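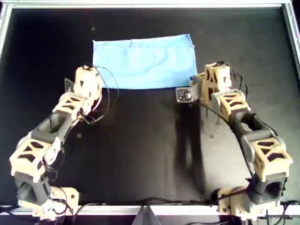
The care of household cloths has been given little space on these pages, and the present entry is intended to put that right. The arrangements set out below have been in use in my home at Lirville since February, when the linen cupboard was cleared and its contents sorted. They apply to cleaning cloths, drying cloths and small towels of microfibre. Cotton tea towels are dealt with separately. Each cloth is to be spread out fully before any fold is made, with the wider side facing the person folding. A light blue cloth on a black surface is easily checked at this stage, and the faint creases running across its middle can be smoothed outwards by hand. An uneven lower edge should be accepted as normal. Microfibre does not hold a perfectly straight line after repeated washing, and pulling at the hem will make matters worse.

Washing is carried out at a low temperature, without fabric softener, which coats the fibres and reduces their ability to take up water. No more than 16 cloths are placed in the machine at one time. They are kept apart from cotton items, as lint from a bath towel will cling to microfibre through several further washes. Cloths are hung over the rail in the back passage and are brought in on the same evening wherever possible. Those used on the cooker are soaked in a bucket beforehand and washed as a separate load.

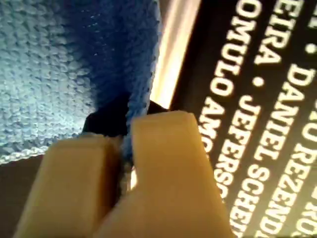
Blue microfibre towel, showing the looped pile.

The pile deserves attention before a cloth is put away. Loops that have become matted should be loosened with the fingertips, and any loose thread should be trimmed with small scissors. It should never be pulled. A cloth that has lost its pile over a large area is moved to the lower shelf and kept for shoes, bicycles and the outside step. Eight cloths have been moved in this way so far, among them the whole of a set bought at Madgate, which I had expected to last a good deal longer.

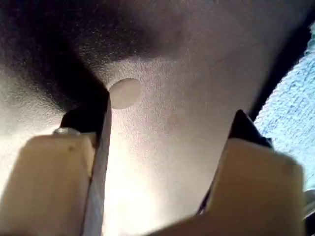 One reader has written to ask whether the trouble of folding is justified at all, given that a cloth is opened again within a day or so, and adds that in her own kitchen everything goes into a deep drawer and is taken out as it comes. The point is a fair one. A drawer of that kind was used here for many years, and the cloths were perfectly clean. The difficulty lay in finding a glass cloth among the floor cloths when visitors were expected. Households with one type of cloth may well find that a drawer serves them adequately.
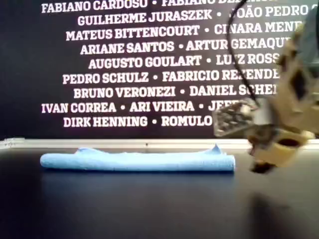 Posted by Uldis Paulauskas, 18 June 2022

For storage, the long fold is now preferred. The cloth is folded lengthwise into a narrow roll and laid down with the cut end squared. Where a corner peaks up along the top edge, it may be tucked under with one finger, or left if the cloth is wanted the same day. The rolls are placed side by side on the upper shelf, the blue ones on the left, and are taken from the front. Freshly washed cloths are added at the back. The shelf is wiped down every 2 months, when the position of the rolls is also reviewed.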